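Zweiarm-Zelle im Hobbykeller, Beutel einräumen, Greifer zickt

Forum > Eigenbau & Werkstatt > Roboterarme
Seite 1 von 1

ladik_fan
So, Zelle steht seit August. Rahmen aus Aluprofil, zwei Arme vorne auf der Schiene, Software ist Dendia. Aufgabe: Cuttermesser in den Stoffbeutel packen. Klingt banal. Ist es nicht. Handgelenkkamera:
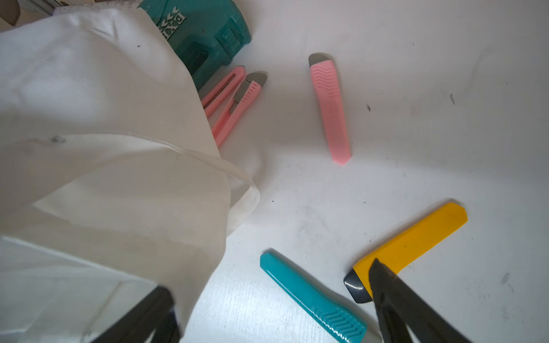
Lesezeit: 2 Min.

Problem 1: der Beutel. Liegt jedes mal anders, Henkel kommt dem Finger in die Quere. Problem 2: die schmalen rosa Messer, sobald der Stoff drüber liegt findet die Erkennung nur noch das breite. Gelb und türkis gehen.
Trainiert mit 974 Durchläufen, alle von Hand gesteuert. Zu wenig?

Profilschneider
Zu wenig. Hatte bei meinem Klappkarton 2.462 gebraucht und da war nix weich dran.
Und bitte Klingen rein!! Beim einen Rosa schaut vorne die Spitze raus.

ladik_fan
jaja, kommt auf die Liste. Finger sind aus dem Drucker, die leiden eh

gerardo.amato
Widerspruch zu Profilschneider. Mehr Durchläufe bringen nichts wenn die immer gleich anfangen. Beutel vor jedem Start neu hinwerfen, dann reichen 200 gute. Hab ich bei Ladik-Armen so gemacht, lief.
Gruß Gerardo Amato

Profilschneider
200 bei Stoff? nie im Leben

gerardo.amato
Doch. Ein Arm hält auf, der andere legt rein. Macht er das überhaupt?

ladik_fan
Teils. Gesamtansicht dazu, rechter Arm am Beutel, linker über dem grünen Teil hinten:

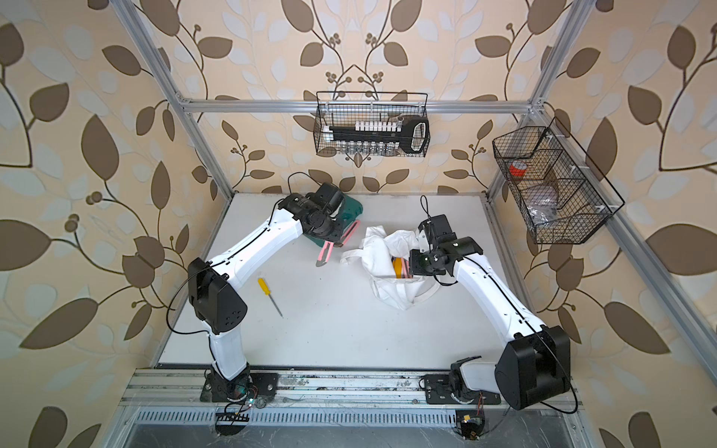
Beide Arme bei der Arbeit, Schraubendreher liegt noch vorne

Aufhalten mit rechts geht manchmal, dann rutscht der Rand weg.

Kellerkind77
Die Tapete! Blätter und Beeren, sieht aus wie bei meiner Oma. Stört das die Kameras nicht?

ladik_fan
Rest von der Rolle aus dem Flur. Bisher nix gemerkt, hab aber auch nie ohne getestet

Profilschneider
Würd ich grau machen. Muster ist Gift, vor allem für die feste Kamera.

gerardo.amato
Sehe ich anders, mit Muster wird das Modell robuster. Grau nur wenns garnicht läuft.

Kellerkind77
Was anderes, die Schiene vorne: gekauft? Dal Bello wollte für meine 1.489 Euro, hab dankend abgelehnt

ladik_fan
Gebraucht aus ner Auflösung, war vorher an ner Fräse. Bisschen verkratzt, hält. Bohrbild musste ich neu machen, M6.

Kellerkind77
ok, dann such ich weiter. Climunbridge hat auch welche, Lieferzeit aber ewig

ladik_fan
Plan jetzt: Beutel jedes mal neu werfen, 200 Stück aufnehmen, danach nochmal mit allem zusammen trainieren. Tapete bleibt erstmal. Meld mich

Profilschneider
Wette steht. Und Klingen rein.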